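# Banco de cubiertos de Gerance

El **banco de cubiertos de Gerance** es una prueba comparativa de pinzas robóticas en simulación, pensada para medir con cierta calma algo que a cualquiera le sale sin pensar en la cocina de su casa: recoger una cuchara o un tenedor de una encimera.
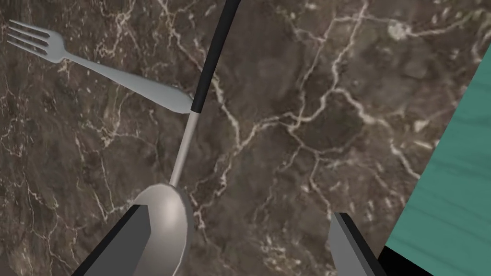

*Escena simulada del banco, con una cuchara de mango largo entre los dedos de la pinza y un tenedor sobre el mármol veteado.*

## Origen

Lo puso en marcha Benjamín Mansilla en el laboratorio Bindar, junto con Tianyou Yan, que escribió el primer controlador durante un mes de diciembre muy largo. La idea inicial era bastante modesta - comparar dos pinzas de dedos paralelos, la Mivetti y la Kourkoulas - pero el proyecto fue creciendo con el cariño de quienes lo usaban, y hoy reúne 247 escenas distintas.

## Procedimiento

Cada pinza dispone de 50 intentos por escena. Se da por bueno el agarre cuando el cubierto se levanta de la superficie y se mantiene en el aire 2 segundos completos. Los cubiertos planos son, con mucho, los más ingratos: el mango queda pegado a la encimera y los dedos apenas encuentran por dónde entrar. La cazoleta de una cuchara grande ofrece más volumen, aunque su curva hace que resbale con facilidad si el cierre llega descentrado.

## Superficies

Svatopluk Štefanec añadió más tarde los fondos de mármol y de madera pintada, que complican bastante la vida a los controladores guiados por cámara (las vetas claras se confunden a ratos con el borde de un mango fino). En su versión actual, el banco incluye 700 texturas.

## Véase también

- Pinza de dedos paralelos
- Agarre guiado por visión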